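Zollance: Questions from People Who Want to Buy a Franchise

Do I need experience in the cleaning trade?
No. Most of our owners came from other work, for example from schools, kitchens or transport. You should be comfortable with customers and with simple bookkeeping.

How long is the training?
It takes 3 weeks. The first 2 weeks are at our office in Zardale, and the last one is with an owner who already has a running business.

How many owners do you have now?
We have 16 owners. A new owner may telephone any of them before signing. Please ask Rungnapa Luangrath for the list.

Can I choose my area?
You can propose one. If it is free, we keep it for you until your papers are checked. We do not sell the same area two times.

May I keep my present job at the beginning?
Yes, during the first winter. After this we expect that you or your manager works full time in the business.

What does the monthly fee include?
It includes the booking system, the telephone line for customers and the yearly meeting in November. Insurance and vehicles are not included, and you must arrange these yourself.
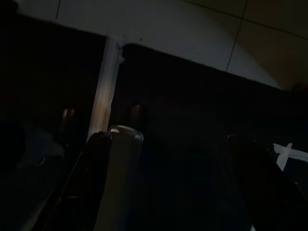 Can I sell my franchise later?
Yes, but the buyer must complete the same training, and we must agree in writing. The transfer form has to be signed by both sides.

Whom should I contact?
Please write to Tatu Mwaipopo, who answers all first enquiries. Kindly mention your town and when you would like to start.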